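A day at the Nivwood open house, Gornthorpe

Leather bags, white sofas and far too many cups of tea
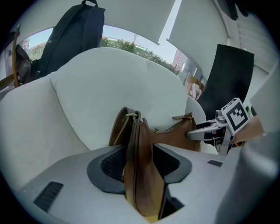 Kazimiera Baran told me over the first cup of tea that the way to judge a shoulder bag is to run your thumb along the top edge, where it gets handled most, and to forget the colour until you've done that. I had of course started with the colour. I can't help it, I love a caramel brown, and the one on the white sofa by the window had me before I'd got my coat off!

Nivwood opens its doors in January, when the workshop is quiet, and lets people wander through the lounge, the cutting room and the stitching benches. I'd been meaning to go for years. Gornthorpe isn't the easiest place to reach (two buses, then a hill) but I'd do it again tomorrow.

The lounge is where everybody ends up. It's all pale cushions and big windows with roller blinds, and after the bus I could have sat there till closing. I spent ages over that bag – smooth leather, darker along the opening, a zip with a little gold pull and a silver ring for the strap. I'd normally say never mix your metals, but I liked it very much. There's a buckle on the strap at the other end too, and I'm always glad of a buckle, being short.

Then the cutting room, which smells wonderful. A whole hide was out on the table and we were shown how they work round the marks. They made 987 bags last year, all from patterns kept on hooks along the wall, and the oldest pattern is called the Moffat. I asked to hold it. It's only card, gone soft at the corners, and I was thrilled.

At the stitching benches you could have a go yourself, four people at a time. I managed one seam on a scrap and it wandered like a sheep, but the lady beside me did hers beautifully and let me keep it as a bookmark. We got talking about straps and nearly missed the bus.

Entry was free, tea was 20p a cup and the shortbread went quickly. Wear flat shoes, as the stairs to the cutting room are steep.

Recent visits
- Vastetti showroom: lamps, lamps, lamps
- An afternoon at the Gornthorpe button fair
- Moffat by bus

3 comments

Jan: Thumb along the edge, I'm going to try that on every bag I own.

Pippa W: Is there parking? My knees won't do the hill.

Jan: Pippa, there's a small yard at the back, but go early.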